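Unit 3: Flexible film packs and mixed assortments

3.1 Pack types. Most single-portion snacks are sold in one of two forms. The flow wrap has a lengthwise seam at the back and a crimped seal at each end, usually cut to a zigzag. The twist wrap has no end seal; the film is turned on itself and holds by friction and dead fold.

3.2 Print and window. Clear film shows the product but leaves less room for text. The barcode should sit on a flat panel, clear of seams and crimps. On small packs this is often the first design conflict to be settled.

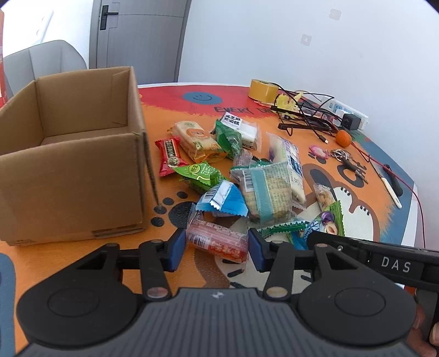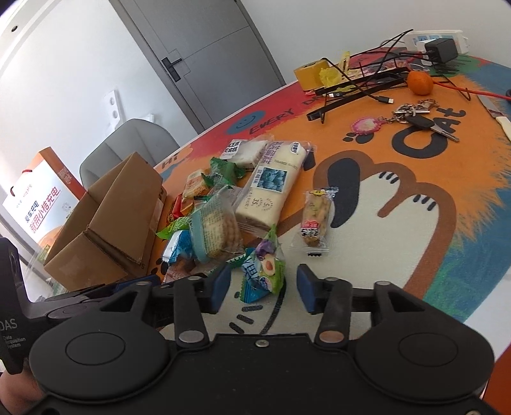
Mixed packaged snacks in a pile on an illustrated table surface.

3.3 Sorting procedure. Work in pairs. Sort first by closure, then by film (clear, part-printed, fully printed), then by shape of contents. Do not sort by colour or flavour. A pack that fits two groups is entered under the closure that has to be opened first.

3.4 Stacking. Smooth film slides. Long, soft items such as bread go at the side or on top; rigid biscuits carry load poorly at the edge of the pack. Record any crushed corners before handling.

3.5 Submission. One table per pair, 80 rows maximum, to Marcela Zelenák by Thursday. Closure type carries 20 marks. For terms, use the Kopecký glossary, section 3.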